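Print this ticket | E-mail this ticket

Ticket 796: Desktop service cell, module insertion not reliable
Station: Covgate bench 3
Opened by: Ehab Kettani
Assigned to: Evdokia Alexiou
Status: Open, pending fixture change

Reported condition. The arm is expected to service a desktop tower laid on its side with the side panel already removed by a technician. The requester asks whether the cell can be released for unattended repair work. Insertion tasks do not meet the release standard.
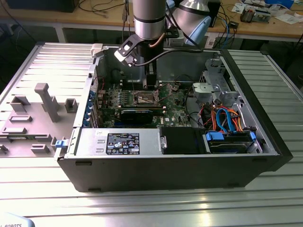
The requester states that the fault began after the April update to the Ivar motion package. Support could not confirm this. Restoring the earlier package gave the same result, and the update has been ruled out.

Entry 1, E. Alexiou. Reviewed 322 logged attempts. Approach to the board is repeatable. Failures are concentrated in the last stage, when a small part must be seated by feel. The controller reads contact with the board as contact with the slot and releases early.

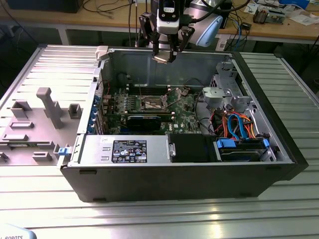

Small part held between the fingertips over the open case.

Entry 2, E. Alexiou. Reduced the approach speed and lowered the contact threshold. Early release became less frequent, but the arm now stops short on some attempts and waits for an operator. The requester was advised that a stop is the preferred outcome near an exposed processor socket.

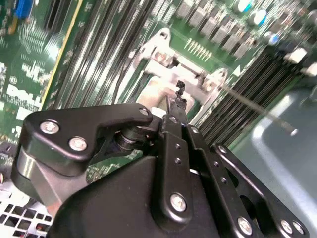 Clearance at the fingertip was also examined. The finger linkages take up much of the wrist camera view at close range, and the vision step should not be relied upon for final alignment. A narrower finger set has been requested from Munteanu.

Entry 3, E. Kettani. Operators report that a technician completes the same task without difficulty and that supervising the arm takes longer than doing the work by hand. Please advise whether this is expected.
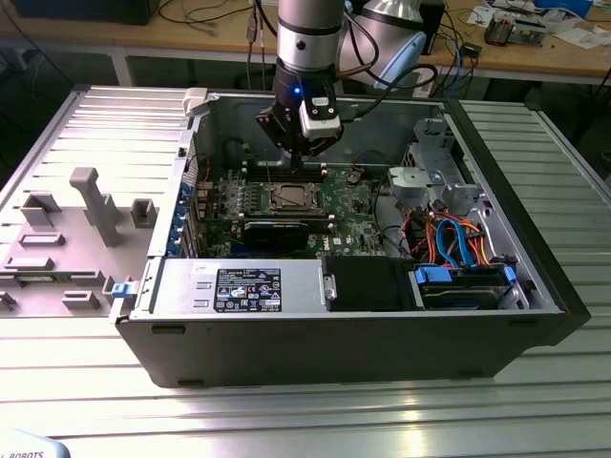

Entry 4, E. Alexiou. It is expected at this stage. The cell may be used for supervised trials only. Cable routing, latches and panel removal remain manual tasks under the Rindenus service procedure — no change to that procedure is proposed. Retest to follow seven days after the new fingers are fitted.

Last updated: September 21, 2024

Print this ticket | E-mail this ticket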